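Visit report: Dromau Training Center, Peswood
December 18, 2024

Members of the Lerent Adult Education Board visited the Dromau Training Center in Peswood during its winter open day. The purpose of the visit was to learn how the center schedules evening classes for working adults, and whether its timetable could be adopted at the Hong Street site from March.

## Enrollment and hours

The center occupies a former grain office and offers 107 evening places per term. Staff reported 3,532 hours of teaching in the past year, most of it delivered after 6 p.m. Classes are capped at 20 students. The waiting list is reopened each term, and applicants who were not placed must apply again. 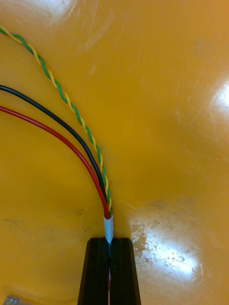

Evening students at Dromau attend two shorter sessions a week instead of one long one. Attendance in the second half of the term was described as the main benefit, particularly among shift workers, who may exchange one session for another with two days' notice. Short sessions do require that work be left out between classes. In the electrical course this matters a good deal: a length of green and yellow twisted pair, with a black wire beside it, is of little use to a student who must set everything out again from the beginning. The center has responded by assigning certain rooms to a single course for the full term.

## Fees and transportation

Fees are paid in four installments, the first of which is due at registration. A reduced rate applies to residents of Peswood and to anyone referred by an employer. The last bus toward Lerent leaves shortly after the final class, and the center has asked the operator for a later departure.
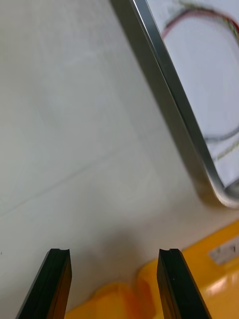
No reply had been received by the time of the visit. Until the matter is settled, evening classes end ten minutes early. Instructors regard this as acceptable for language and bookkeeping courses and less so for practical subjects.

## Matters for the Board

The two-session timetable appears suitable for Hong Street, subject to room availability. Setting aside rooms by course would require an additional 800 square feet, and the current lease does not provide for this. The Board may wish to begin with bookkeeping, where no materials need to be stored.

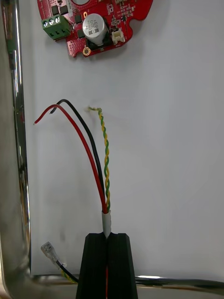
*Red circuit board with a green screw terminal block, Dromau Training Center.*

A copy of the Dromau timetable and the center's fee schedule are held at the Board office. Comments from members should be submitted before the March meeting.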